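# Drosell Overspeed Subset

**Status:** released for fault analysis. Not approved for policy training without the filtering described under Use.

This data card covers the part of the Drosell tabletop collection affected by the wrist overspeed fault. The full collection holds about 2,000 episodes recorded at the Codlow laboratory. The subset contains the 20 episodes in which the arm exceeded its configured speed limit during a basket task, together with the controller logs for each one.

## Summary of the fault

The Norier motion controller applies a reduced speed limit whenever the gripper is in the work zone above the table. After a controller update in October, that limit was dropped each time the network link was lost and restored. The arm then completed its current move at the default limit, which is set for an empty cell. The operator display continued to show the reduced value.

The fault was first noticed in the wrist camera stream. Reviewers had marked several episodes as out of focus and sent the camera for inspection. The lens was found to be sound. A comparison with the joint logs showed that the blurred frames matched intervals of excess speed. The frame below has a strong diagonal blur across the table, the orange food item and the edges of the brown basket.
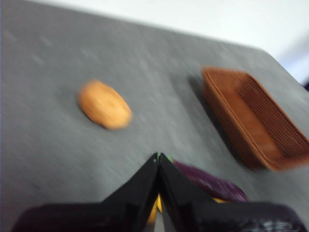

## Safety assessment

No person was injured. The Codlow procedure keeps operators outside the marked boundary while the arm is enabled, and the logs show no entry during the affected episodes. Contact with the table was recorded in 4 episodes. In one of these the fingertip pads were damaged and later replaced.

The assessment treats the incorrect display value as the more serious defect. An operator who relied on it would have had no warning before approaching the arm. Until the corrected controller version is installed, sites must:

- disable automatic reconnection;
- press the stop button after any loss of link, and restart the cell from the beginning;
- confirm the active limit from the controller log before enabling motion.

## Task and objects

Each episode asks the operator to move toy food between the table and a basket by remote control. Objects and starting positions vary. A basket may be empty or partly filled at any point in an episode, and its contents should not be used to infer elapsed time.

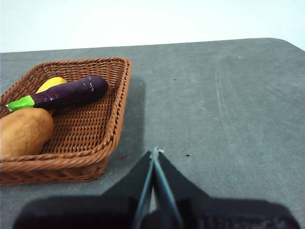 *Wrist camera view: toy eggplant, yellow toy vegetable and toy potato in the basket, gripper to the right.*

## Contents

| Path | Description |
|---|---|
| `frames/` | Wrist camera images, one folder per episode |
| `joints/` | Measured joint position and velocity |
| `limits/` | Speed limit requested, displayed and applied |
| `events.csv` | Link loss, link recovery, contact and stop events |

Camera and controller clocks were not synchronized in 8 episodes. For these, `events.csv` carries an estimated offset in the column `clock_offset`. The estimate was made by hand and should not be used for latency measurement.

## Use

The subset is suitable for testing overspeed detectors and for checking blur-based quality filters. Training sets must exclude any interval in which the applied limit differs from the requested limit. The script `filter_limits.py` writes the list of excluded intervals.

## Known gaps

Audio was not recorded. Force readings are missing from the earliest episodes, which predate the Lopes sensor mount. The corrected controller version has been tested at Codlow only.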